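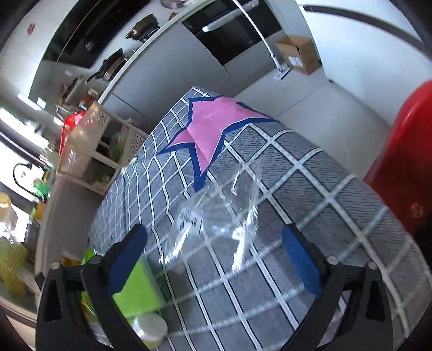 What is the hardest thing to pick up with a two-fingered gripper?

Thin, soft packaging, because it has no fixed shape for the fingers to close on and a camera can easily lose it against the background.

Gwendolyn Halvorsen has given this answer often enough to deliver it without looking up from her tea. She runs gripper trials at Vivelstead, a small test group that spends its days comparing hands for other people's robots, and she has just finished the longest comparison of her working life. It took in the Matach, a linkage gripper with padded fingers, and the Delacroix, which has straight parallel jaws and costs a good deal more. Both were tried on ordinary household shopping, in ordinary rooms, by people holding them.

That last part surprises visitors, who tend to arrive hoping for an arm.

"They're always a bit let down," she says. "They've come all this way and it's me, with a thing in my hand, picking up a sponge."

The case for doing it by hand is mostly one of speed. A person can carry the gripper round a kitchen and try a hundred awkward angles before an arm has been bolted to anything. The camera rides on the gripper, so what gets recorded is what a robot would later have to work from. Halvorsen's view is that you learn about the fingers first and argue about the arm afterwards, preferably with somebody else's money.

The plan was for 3,000 grasps with each gripper. The Matach got to 3,692, partly through enthusiasm and partly through a misread spreadsheet. The Delacroix stopped at 2,719, when a jaw began to stick and the spare was found to be for a different model.

"So the totals don't match, and I've had letters about that," she says. "Well, emails. One of them was in capitals."

She won't be drawn on an overall winner, but she is quite willing to be rude about both. The Delacroix she calls "a lovely pair of pliers". It closes dead straight and hardly flexes, and on cartons and tins she would take it every time. Give it something round and slippery and it becomes, in her words, a device for launching bottles. The Matach gives a little. Its fingers settle against whatever they meet and the pads do most of the holding, so it forgives a sloppy approach. It also wobbles, and anyone who wants a thing put down exactly where they meant it to go will be cross by lunchtime. 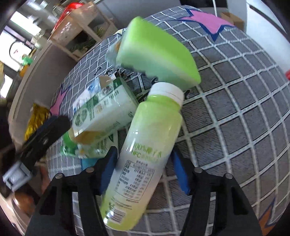
A hand-held gripper with blue finger pads closed on a juice bottle.

Bottles took up more of the trial than anyone had intended. Emil Kaufmann, who looks after the cameras and the Cememen controller, had budgeted a single afternoon for them back in April.

"A bottle looks easy," Kaufmann says. "Then you take it near the neck and it swings. You take it low down and your fingers are under the label, and the camera can't tell what it's holding any more. We had quite long conversations about bottles. My wife asked me to stop."

His own complaint is with wide lenses. Mounted close to the fingers, a wide lens takes in most of the room, windows and all, and bends anything straight near the border. He tried a narrower one for a fortnight. It gave clean, sensible pictures in which the object was very often missing.

"So we went back to the wide one," he says. "You get curved floors. I've made my peace with curved floors."

The controller came in for less abuse. Cememen's box logs finger width and motor current together, and Kaufmann likes it apart from the menu, which he describes as having been laid out by someone in a hurry to catch a train. On firmware 2 the clock drifted against the camera, and he spent several evenings lining the two up by eye. He now claps in front of the lens at the start of each run. Halvorsen claps too, slightly out of time, to annoy him.

Asked what she would buy if the money were hers, she puts the cup down at last.

"The Matach, and a drawer full of spare pads. They pick up grease and then they're useless, and you wipe them, and they're useless in a different way. I'd want the Delacroix on loan for the tins."

And the plastic bags?

"I'd pick those up myself," she says, and goes off to see whether the right jaw has arrived.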